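Clearing a Slipped Cable Tie on a Two-Arm Cell

The most common fault we see on the Flondeck cable cell is a tie that closes above or below the connector boot, or never closes at all. The controller still reports a good cycle, and the cable goes to the next station with a loose tie on it. Phong Ông traced most of our cases in March to the lower gripper letting the plug creep during the pull. The steps below are the ones he wrote up.

Before you start

Press the cell stop and wait for both arms to hold. Do not reach between the grippers while either arm is powered. The fingers can close on a hand even at teach speed. Lock out the supply before you touch the tie by hand.

Clear the fault

1. Cut the tie off with flush cutters and throw it away. A tie that has been partly pulled should not go back in.
2. Open the lower gripper first, then the upper one. If you do it the other way around, the cable drops and takes the plug with it.
3. Wipe the inner faces of all the fingers with a dry cloth. Dust on the faces is enough to cause slip.
4. Check the finger surfaces for lifted edges. Replace the pads if any are peeling on the inside. We change ours every 2,000 cycles.

Reset the grip

5. Load a fresh cable with the plug body in the lower fingers and the bare cable in the upper ones. The ribbed boot must stay clear of both.
6. Raise the lower grip force by 3 percent and run the pull test for 10 seconds.
7. Mark the plug at the finger edge with a paint pen. If the mark moves, raise the force again, but stop at 8 percent total. Past that we have cracked plug housings.
8. Set the tie loop around the cable and step the program one move at a time until it reaches the pull.

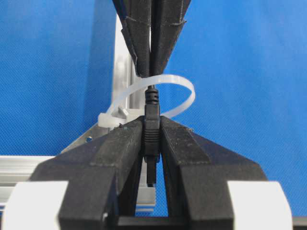 Run the pull at teach speed, then release both grippers and try to slide the tie with a fingertip. If it moves, go back to step 6. If it holds, restore normal speed and log the new force value on the cell sheet.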